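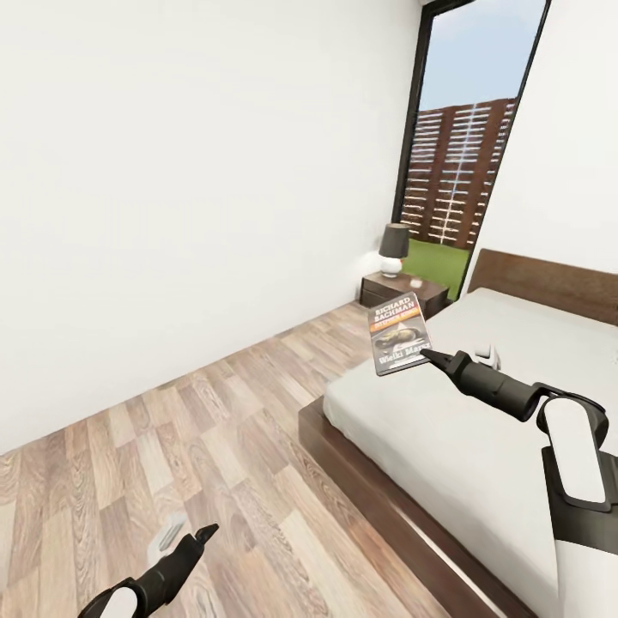 1/9 Schlafzimmer und Sommerhitze: ein paar Rechenwerte zu bodentiefen Fenstern

Im Juni geht es wieder los mit der Frage, warum das Schlafzimmer nachts nicht abkühlt. Meist liegt es an Glasfläche, g-Wert und Speichermasse. Der Reihe nach.

2/9 Der g-Wert gibt an, welcher Anteil der auftreffenden Sonnenenergie im Raum landet. Nicht verwechseln mit dem U-Wert, der beschreibt den Wärmedurchgang. Ein Fenster mit sehr gutem U-Wert kann im Sommer trotzdem ein Heizkörper sein.

3/9 Beispiel aus meiner Tabelle, Projekt Pakness, Westzimmer im Obergeschoss: schmales Element, Glasfläche 1,810 m². Eingestrahlte Energie an einem klaren Tag, senkrecht auf die Scheibe gerechnet: 4 kWh/m². Macht 7,24 kWh vor dem Glas.

4/9 Mit g = 0,5 kommen 3,62 kWh innen an. Rahmenanteil ist schon abgezogen, Verschattung durch die Laibung nicht. Wer es genau will, rechnet stündlich.

5/9 Innenliegender Vorhang: Faktor 0,8, wenn er hell ist. Außenliegender Screen: Faktor 0,25. Ergibt 2,90 gegen 0,91 kWh. Die Differenz ist größer als alles, was man beim Glas sonst noch herausholt.

6/9 Zur Speichermasse. Verputztes Mauerwerk nimmt tagsüber Wärme auf und gibt sie nachts wieder ab. Gipskarton auf Ständerwerk kann das kaum. Wandfarbe spielt für die Speicherung keine Rolle, auch wenn es in jedem zweiten Ratgeber steht.

7/9 Josué Falcão hat mich auf einen Fehler in der alten Fassung (31.03.2019) hingewiesen: Ich hatte den Screen-Faktor zweimal angesetzt. Ist korrigiert, Zeile 117 der Tabelle. Danke.

8/9 Nachtlüftung: Querlüften schlägt Kippstellung deutlich. Bei festverglasten Elementen braucht es eine zweite Öffnung im Raum oder eine offene Tür zum Flur mit Fenster auf der Gegenseite. Das gehört in den Entwurf, nachrüsten wird teuer.

9/9 Nachtrag, weil gefragt wurde: Für den Screen lag mir bei Pakness ein Angebot über 279 Euro vor, ohne Motor, ohne Montage. Ostseite rechne ich als Nächstes.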